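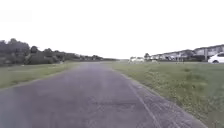
**Straight lines are hard: a talk with the coach of the Dusley robotics club**

*Aug 28, 2018*

Ask the coach of the after-school robotics club in Dusley what her students are working on and she starts drawing on the nearest napkin. "A rover that can follow a path by itself!" she says. "Grass on one side, grass on the other, and it has to stay on the pavement. It sounds so easy until you try it."

The rover is called Honorato (the students voted, and she was overruled). It runs on a Teltach motor board and steers by what its camera sees. In November it goes to the Sedular Challenge, where every team has to cover a 900-foot course with no one touching the controls.

"They started with color," she says. "Green means grass, gray means go. And I loved that, because it's exactly what I would have tried at fourteen."
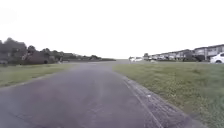 "Then you get outside and the edges are a mess. Gray isn't one gray. So one of the girls said, why don't we look for the border instead of the path? And the whole room went quiet, and then everybody was talking at once. That was my favorite afternoon of the summer."

The team now has 2,000 pictures to teach the software with, and they have labeled 621 of them by hand, tracing the pavement with a mouse while somebody's playlist runs in the background. Does anyone complain? "Oh, constantly," she laughs. "But they argue over where the edge is, too, and I mean really argue, zoomed all the way in."

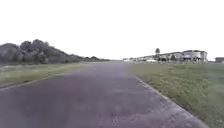

*A long stretch of pavement with grass on both sides, the kind of path Honorato has to follow.*

The club has five students this year, and she would happily take more. No coding needed, she says, just patience and shoes you can walk in. "We spend a lot of time walking behind that rover."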